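How to Budget for a Small Robot Arm Without Wrecking Your Year

I've now planned the purchase of a tabletop robot arm for our shop, and I did it badly the first time, so let me save you a few evenings with a calculator. This is for people who want a small arm with a gripper for light pick-and-place work, on a counter or bench you already own. If you need something behind a safety cage, you need a different page (and a bigger bank loan!).

Start with the job, on paper

Before you open a single catalog, write down what you want the arm to pick up. Be picky. "Packaging stuff" got me nowhere when I called Godinho for a quote, and the woman on the phone very patiently made me start over. What she wanted was the heaviest item, the widest item, the thinnest item and the surface they'd be sitting on. So I spent a Tuesday at our bench with a kitchen scale and a ruler, and the list I came back with changed everything. Our heaviest item was lighter than I'd guessed, so I dropped down a whole arm size. Our thinnest was a paper seal, and that one sent the gripper budget up.

Split the money into four piles

Here are the piles I use now:

The arm itself, with its controller and power supply.
The gripper, plus a spare set of fingers.
The camera, mount and cables.
Everything else: setup time, bench changes, shipping, training, parts that wear out.

My first plan had one line that said "robot." Please don't do that. The arm ended up being just over half of what we spent, and the fourth pile was the one that hurt. I hadn't put down a cent for rearranging the bench, or for the days when two of us would be learning the software and getting no orders out the door.

Get quotes you can compare

I asked Godinho and Drulano for prices, and they came back looking nothing alike. Drulano folded the camera and a year of support into one number, while Godinho listed every bracket. I copied both into a spreadsheet with the same rows and went back with questions about the blanks. Ask each seller:

Is the gripper included, and which one?
What does a replacement set of fingers cost, and how long does it take to ship?
Is support 12 months from delivery or from the order date?
Can I return it within 30 days if it can't handle my items?

That last question got me a yes from one seller and a long pause from the other, so you can guess who got the order.

Pay for a trial first

If a seller offers a paid trial, put it in the budget and take it. Bring your own items, and bring the annoying ones: clear glass, shiny metal, anything flat. Glossy surfaces are worth testing too, especially if your own counter is polished stone like ours. Reflections can give a camera a hard time, and you want to find that out before the money's gone.

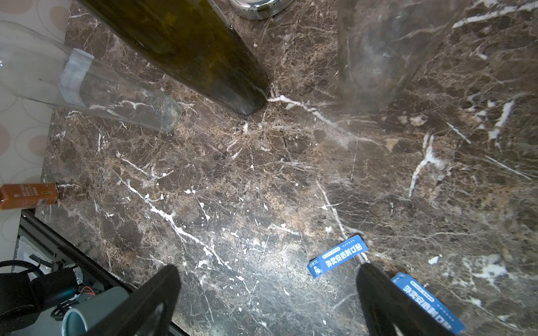 Wrist camera view: bottles, paper seals and glare on the marble.

Olga Sepúlveda, who runs the packing side at Risthorpe, gave me her score sheet for trials and I've stuck with it. Each item gets 9 tries. You write down every pick, every drop and every time a person had to step in. Then you put a price on the misses. For us the flat paper items were the big question, so I got a separate quote for a small suction tool and kept it on its own row, marked "maybe."

Plan the spot where it will live

Measure the reach of the arm, then measure your counter, then think about where the cables go. I'd allow for a rail or a solid mount, a longer cable than you think you need, and somewhere for the controller to sit. Check the lighting at the hour you'll be working, too. I bought a cheap diffused lamp and moved it from pile four to pile three, mostly to make myself feel better about pile four.

Leave some money alone

Hold back almost a tenth of the total and don't touch it until the arm has been working for 2 months. Ours went on finger pads and a second mount. If you're ordering from Brestthorpe or anyone else who ships parts in batches, ask for their schedule first. I missed the March batch by a day and had to wait for the next one.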